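Search this site Go

Spare room checklist, June round
Plandon House, room 15

Morning all! I've been round the spare room with my pen again, so this is the usual list with my grumbles attached.

Door opens fully: OK. It still squeaks, and I still haven't brought the oil.

Smoke alarm: OK. Pressed it, frightened myself, moved on.

Window catch: NEEDS DOING. It's the Irerum type and the screw has gone again (that's 4 times now!). I've got a spare in the drawer downstairs.

Wardrobe door: OK. Slats all sound, nothing sharp.

Picture over the wardrobe: OK. I gave it a gentle tug and the hook held.

Shelf on the left: TIDY. Two small fans up there with all sorts round them. I'd like the leads looked at before anyone plugs either one in, and the bottle moved somewhere lower.

Floor by the bed: OK. Walked it in socks, no trips.

Food on the bed: OK WITH COMMENTS. Plastic sheet down over the duvet first, lovely, please keep doing that. Spinach and carrot on their own plates, good. I'd still put the loose fruit in the tray with the rest – a plum rolls further than you'd think, and I've no wish to tread on one.
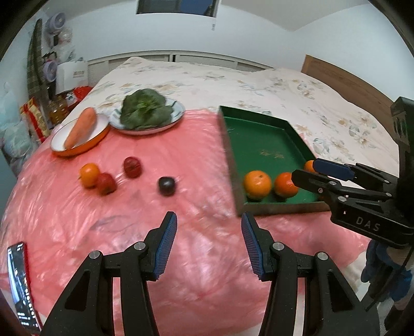

Item 8: sheet, tray and plates on the bed.

Bedding: wash the cream floral duvet cover on Saturday whatever happens.

Next look: 6 weeks, sooner if that catch drops off.

Related checklists
Kitchen cupboards, Srour Lane
Landing and stairs
Zullico heater check

Contact us | © Plandon House | Back to top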